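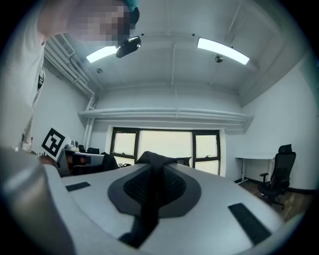 最終更新：8月15日（日）

Histon 方言語彙コーパス データカード

概要

Histon は、Trelberg 地域の沿岸部と内陸部で使われる生活語彙を収録した、見出し語単位のテキストコーパスである。収録見出し語数は1,677。各見出し語に、語形、品詞、語義、用例、調査地点コード、採録区分を付す。音声は含まない。音声資料は別配布の Bremus に収めており、見出し語IDで相互に参照できる。

配布物の構成

entries.tsv　見出し語本体。1行1語形。
examples.tsv　用例。entries.tsv の entry_id を外部キーとする。
points.tsv　調査地点の一覧。12地点。
abbrev.txt　品詞および採録区分の略号表。
CHANGES.txt　変更履歴。

文字コードは UTF-8（BOMなし）、改行は LF。区切りはタブ1文字で、フィールド内にタブおよび改行は現れない。引用符によるエスケープは行っていないため、読み込み時には引用符処理を無効にすること。既定値のまま読み込むと、語義欄に単独の二重引用符を含む行で後続行が結合される。

entries.tsv の列

entry_id　見出し語ID。H に続く5桁の数字。欠番あり。
form　語形。Bhat 式表記による。
kana　仮名表記。検索用の補助列で、音韻の区別をすべては保持しない。
pos　品詞略号。
sense　語義。複数ある場合は全角セミコロンで区切る。
point　調査地点コード。複数ある場合は半角カンマで区切る。
class　採録区分。A は面接調査、B は既刊語彙集からの転記、C は両者の照合を経たもの。
note　備考。空欄可。

表記について

form 列は Bhat 式表記を用いる。長母音はコロン、声門閉鎖はアポストロフィで示す。アクセントは核の位置を数字で付し、無核は0とする。核の位置が話者間で一致しない語は、数字をスラッシュで並べる。未調査の語には何も付さない。0と無記入は意味が異なるので、数値型に変換する際は欠損値の扱いに注意されたい。

kana 列は Unicode 正規化形式 NFC に統一してある。濁点付き仮名は合成済み文字で格納しており、NFD の文字列で検索しても一致しない。鼻濁音は半濁点を結合文字として付した形で示すが、版1系では通常の濁音と区別していなかった。版2以降で区別を導入し、該当語の entry_id は変更していない。

採録手順

区分 A は、語彙調査票の300項目を共通の質問として用い、項目外の語は自由談話から補った。調査票は意味分野ごとに、身体、親族、衣食、漁労、農耕、天候、行事の順に並ぶ。回答が得られなかった項目は entries.tsv に行を作らず、points.tsv の missing 列に項目番号を記す。

区分 B は原資料の表記を Bhat 式に置き換えた。置換は規則による自動変換の後、目視で確認した。原資料で長短の区別が明示されない語は短母音として扱い、note に「長短不明」と記した。原資料の誤植と判断したものも訂正はせず、note に推定形を示す。

区分 C では、面接調査の語形を form に採り、転記資料側の異形は note に移した。語義が食い違う場合は両方を sense に残している。

既知の問題

漁労語彙は沿岸部の地点に偏る。内陸部の地点で該当語がないことは、その語が使われないことを意味しない。

examples.tsv の共通語訳は逐語訳と意訳が混在する。訳文の種別を示す列はない。

複合語の見出しの立て方が版1系と版2系で異なる。版1系では前部要素の下に置いたが、版2系では独立の見出しとした。旧版の見出し語数と単純に比較することはできない。

動詞の活用形は終止形のみを見出しとし、音便形は用例中にのみ現れる。形態解析用の辞書として使う場合は、別途活用表を用意する必要がある。

動植物名の同定は話者の説明と図鑑の照合に基づくもので、標本による確認は経ていない。学名は付していない。

個人情報の扱い

話者の氏名、生年、住所は配布物に含まない。用例中の人名および屋号は記号に置き換えた。調査地点コードは旧村単位とし、集落名は示さない。話者の特定を目的とする利用、および他資料との突き合わせによる復元は認めない。

利用条件

研究および教育目的の利用は無償。再配布する場合は本ファイルを同梱し、改変の有無を明記すること。派生データで entry_id を振り直すときは、元のIDとの対応表を添付する。商用辞書への収録は事前の許諾を要する。

引用時は名称「Histon 方言語彙コーパス」と版番号を記す。誤りの報告には entry_id、該当する列名、修正案を添えること。修正は次の版でまとめて反映し、CHANGES.txt に記載する。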